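Subject: Re: [skundier-home] Glass table and what to put on it
From: Lenni Koskela
Date: Aug 19, 2024

Efraín Sánchez wrote:
> We have bought a glass table for the room in Prelasberg and I am
> already tired of it. It is 151 cm long and every small thing on it
> looks like a mess. Do you keep yours clear all the time, or is
> there a trick? Also, how do you clean it without stripes?

Hello Efraín and all,

I have had my glass table since October, so I can answer a part of this. Mine has a clear top with a rounded edge and a black metal frame below. You see everything through it, also what lies under it, and this was the first thing I had to get used to.

1. The tray

I put one white tray with rounded corners on the left side. Small things go into the tray and not directly on the glass. Before this I tried three little bowls, but the table looked more full than before.
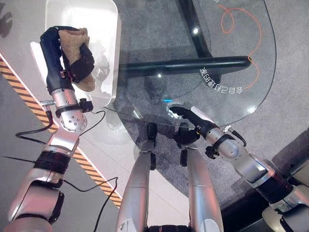 The tray should have raised sides, because a flat one does not stop anything from sliding. I bought mine at Engelbrecht, where they had it in 2 sizes, and I took the larger one. The smaller is probably enough if you only want to put keys and letters in it.

2. Soft things and marks

Soft things are kind to the glass. The marks come from hard bottoms, cups mostly, and from sand.

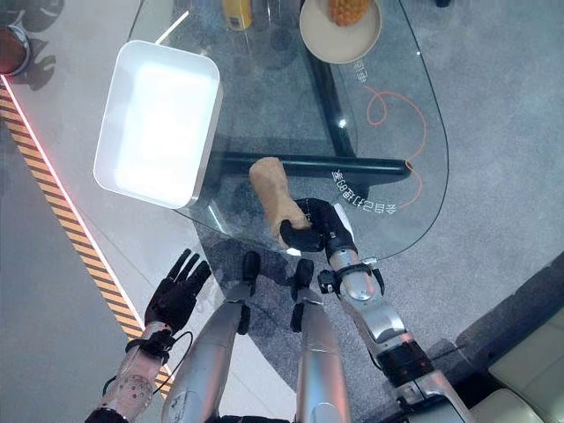 Does a white tray scratch the glass when you move it?
It can, if there is sand under it, so lift the tray and wipe the bottom before you put it back.

For the stripes I use warm water with very little vinegar, and then a dry cloth. The Gomano spray was not better for me, and the smell stayed until evening. Clean from the middle to the edge, and do the curved edge last with a fresh side of the cloth.
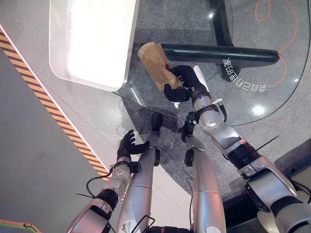
Something tan and soft-colored against clear glass.

I like light brown and beige near this table. Black is already there in the frame, and strong colors look too loud to me when the light comes through the top. My sister has the opposite opinion.

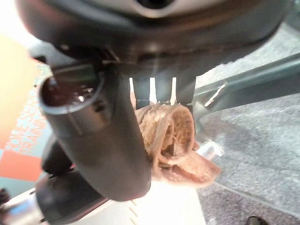 3. What is under the glass

Please do not forget the cables. I have a thin orange one, and it shows through the glass very clearly. I plan to fix it along the frame with three clips. If somebody on the list knows clips that hold on round metal, please write me the name.

Greetings,
Lenni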